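Search this archive Search Advanced
Home | Papers | Authors | Contact
Last updated: October

4. Cell set-up and upkeep 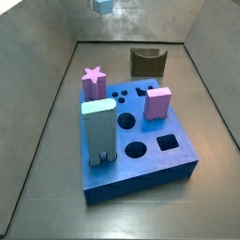
Figure 2. Work area of the Dumlao cell, with the blue foam board and three pieces standing in or on it.

4.1 Enclosure and fixed camera

All trials were run in one cell, referred to below as Dumlao. The work area is closed in by grey panels over a flat grey floor. Grey was chosen for contrast with the foam parts, which are strongly coloured, and the same finish was kept when the side panels were replaced before the second set of trials. The camera is fixed to the outer framework and does not touch the panels, so that a knock to a wall leaves the view unchanged.

Reflections from the back wall were the main source of error in finding the parts. The wall returns bright patches whose shape depends on the lamp angle (Figure 2). We tried a matt spray on a spare panel, but it marked easily and was not adopted. Instead, the affected region is masked in software and the mask is redrawn whenever a lamp is moved. The light marks on the floor gave less trouble. They are thin, and the edge finder rejects them on length alone.

4.2 Board placement

The board is not clamped. It is set down at an angle to the walls and its pose is measured at the start of each run from the outline of the top surface. The holes are then placed from a stored drawing of the board. An earlier version located each hole directly from its dark interior, which worked for the large circular openings but was poor for the group of three small round holes, where the dark regions tended to merge after smoothing.

Foam wears at the rim of a hole after repeated insertion. The square hole near the corner was the first to need attention in our log, followed by the star. A board was withdrawn when any rim had opened by more than 2 mm against the drawing. Boards were changed as a whole; we did not patch them.

4.3 Routine checks

The following checks were made before each block of 30 runs by one of two operators (P. Panganiban or J. Mangubat):

- Wipe the floor with a dry cloth and remove foam dust from the holes.
- Compare the seams between walls and floor with the stored reference view. A shift of more than 8 pixels calls for a fresh camera calibration.
- Home the arm and touch off on the reference pin outside the work area.
- Run the Dundex self-test and save the report with the run files.

The cell completed 2,116 runs under this routine. Most unplanned stops were traced to the gripper cable, which rubbed against its guide near the wrist. Rerouting the cable through a wider guide supplied by Zolus removed the fault, and the old guide was kept as a spare for the Branadia cell, where the arm is mounted lower and the cable takes a different path.

Calibration drift between blocks was small and is treated in Section 5.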